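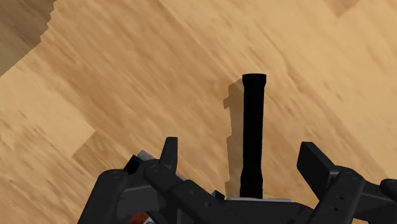 Does the handle color matter when I order a replacement?
Not to me it doesn't, but I get asked every week! I make and mend kitchen knives and garden tools at Telleline, my one-person shop in Graten, and people worry a lot about matching. If you like plain, go plain. A long, slim black shape on a pale wood surface looks good in any kitchen, and matte black goes with whatever else is in the drawer.

How long will my order take?
Up to 2 weeks for sharpening, longer for a new handle. April is my busy month (everyone remembers their pruners at once), so send things early if you can.

What grits do you sharpen with?
I start most kitchen knives at 800 and go finer from there. Badly chipped ones get something rougher first. If you want a toothier edge for tomatoes, put a note in the box and I'll stop sooner.

Can I mail my knives to you?
Yes please! Wrap each blade in cardboard, tape it shut, and write your order number on the outside. Mail goes to Box 554, Graten. I don't take drop-offs at the house anymore — sorry, the dog had opinions.

Do you fix serrated blades?
Bread knives, yes. Electric carving blades, no. Try the hardware store in Skiltotley for those.

What's the Amissah finish on your price list?
Just my name for three coats of oil, rubbed in by hand and left overnight between coats. It wears off with use and you can redo it yourself with any food-safe oil.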